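Cable day on the laundry arms

11 November 2024
By Selvaraj Miah

Print this post | E-mail this post

I said in June that I would write up how we look after the two-arm setup, and I kept putting it off. Marcela Doležal asked for it again last week, so I've gone through my notes. Most of it concerns cables, which take up more of my time than the motors and the software put together.

The arms run in a laundry area with a top-loading washer, a strip of tile and a rug. We call the setup Boltora. Kohei Oshima named it and I have never asked him where it came from. The job is getting clothes out of a bag and into the washer. It works well enough on towels and badly on anything with a hood.

Each gripper has a small camera at the wrist. The wrist turns a lot when it reaches down into a bag, and every turn pulls on whatever is hanging off it. The original leads lasted 162 hours on the left side. I replaced them with a softer type from Howlader, and those were past 290 hours when I stopped keeping a separate log.

My routine before a day of work goes like this. I power up with the arms folded and listen. Then I move each joint by itself, slowly, to both ends of its travel. I run a thumb and finger along the leads from the wrist back to the base, feeling for a flat spot or a stiff one. If I find one, the lead gets swapped that day. I used to tape them and carry on, and I lost an afternoon to that once when the picture dropped out every time the wrist passed a certain angle.

After that I check the fingers. They are printed white parts and they wear at the tips. I keep a spare pair in a drawer and change them when they start to let go of thin cloth. The screws get a quarter turn if they need it and no more. The holes strip easily, and I have stripped two.

Then I set the arms where I want them for the first reach. I start with one over the bag and the other up by the washer, lid open, and look at where the cables lie before anything moves.

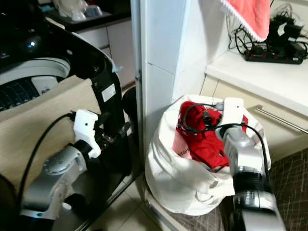 Left arm up in front of the washer, right arm over the bag, black cable at both grippers.

I want enough slack for a full turn of the wrist and not much beyond that. A big loop will find a drawer handle or the corner of a cabinet. A short one pulls on the connector. I've measured it several times and always go back to doing it by eye. Inna Palamarchuk wants proper clips along the forearm, and she is probably right. The ones we tried from Bovamberg were too wide and knocked against the second joint.

Next come the wrist cameras. I wipe the lens with a dry cloth, because lint builds up faster than you would expect near a washer. Then I bring the gripper in close to some fabric and check the view on the laptop. I'm looking for three things: whether the finger shows up where it should at the bottom, whether I can make out an edge in the cloth, and how much noise there is in the dark parts.

Red is the worst color for this. Close in, it takes over everything and the shadows fill up with specks.

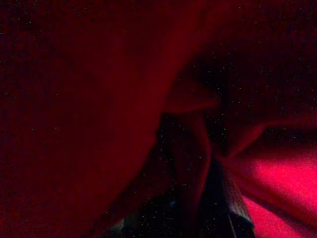 Wrist camera view, in close on red fabric. The dark shape at bottom center is most likely a finger.

With a view like that I still try for a fold I could follow by eye. If I can find one, I leave the settings alone. If I can't, I raise the exposure one step and look again. Going up two steps washes out the bright side of the cloth, and then the edges go too. I write the final value on the sheet with the date.

The whole check takes 15 minutes when nothing is wrong. Chathurika Sarkar does it in less, but she skips the screws.

Still on my list: a new bracket for the left camera, better strain relief at both wrists, and a decision on those clips. I also need to order more leads before we start the long runs at Mustholm. The last box went faster than I planned for, and the supplier is slow in winter.

Filed under: Robots at work, Upkeep, Cables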